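Strachan Workshop Newsletter
Jan 4, 2023

Arm bench update: the maple board is on

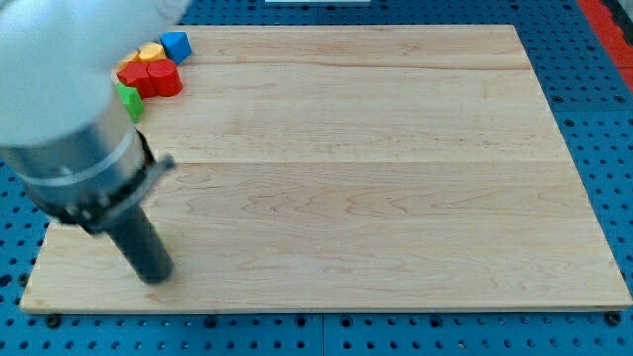 What changed since November

The arm used to work straight on the blue pegboard table. Small parts caught on the holes, and anything round rolled until it found one. Members asked for a flat surface that could come off again when the table is needed for something else.

The new board is pale maple, glued up from long planks left over from the Nalotia shelving job. It took two evenings to flatten and one more to sand. We went up to 320 grit and stopped there. The finish is a single coat of hardwax oil. Please don't add another, as the blocks slide too easily on a slick surface.

Bolts along the near edge mark where the board goes. Push it up against them before you run anything. If you take the board off, put the bolts back in the same holes, or every saved position will be off.

The tool

The arm has the plain dark cylinder with the rounded tip fitted, held in the black clamping collar. It pushes things and does nothing else. Check the collar screw before each session. It worked loose twice in December and the tip dropped enough to leave a dent in a scrap piece.

The practice job

The Nunar script starts with the toy blocks packed together at one side of the board and tries to spread them out with short pushes. We ran it 50 times last month. It left the blue prism where it was in 32 of those runs, and we think the approach angle is too shallow. The yellow blocks give less trouble.

Costs

Sandpaper, oil and bolts came out of the bench fund. The maple was free. The Clavico controller license is paid through the spring.

Still to do

Fit a stop along the far edge. Label the cable run under the table. Write down the tip height for the new surface, as the old number on the wall chart is for the bare pegboard and is too low now.

Bench sessions are limited to 4 people. Sign up on the sheet by the door.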